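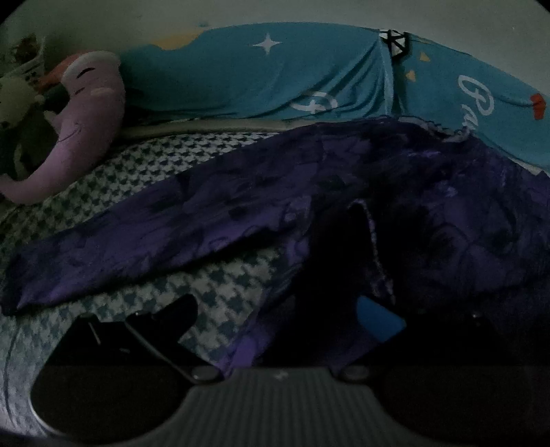
Farker asked whether a 400 horsepower kit for a car that left the factory with far less is worth the money, or whether the seller is dreaming. The car is a Marín coupe, 776 kilos on my local scale with half a tank. The kit is the Istonier supercharger, stage 2. The ad says it bolts on in a weekend with stock internals and "no loss of reliability." I have my doubts but I'd like to hear from people who have run one.

2 answers

Tindia
Ask for the dyno sheet. A real one, with the correction factor on it and the fuel they used. I asked in April and got a brochure.

Stock internals at that power might live for a few pulls. Track days are another matter. The gearbox worries me more than the engine, and the ad says nothing at all about the gearbox.
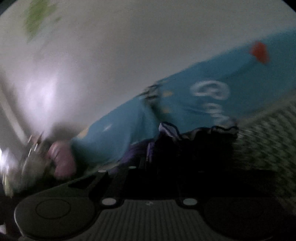 Then there's the cooling. The intercooler sits right in front of the radiator, so on a warm afternoon you are heating the very thing you need cold. Budget for a bigger radiator, an oil cooler and a clutch before you believe the price. And if "no loss of reliability" comes without a written warranty, I'd treat it as decoration.

Also, who is doing the tune? A canned map mailed out on a stick is a gamble – every engine that age has its own leaks and tired sensors.
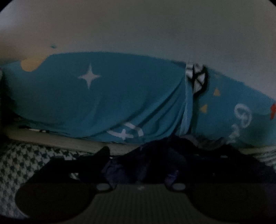 Do a compression test first. If the numbers are uneven, save your money and buy tires and brake pads. A car that light is already quick enough to get most of us in trouble.

oldcoupe_dan
my buddy has one, pulls hard, never broke. he doesn't drive it much though

Reply from Tindia: How many miles is "not much"?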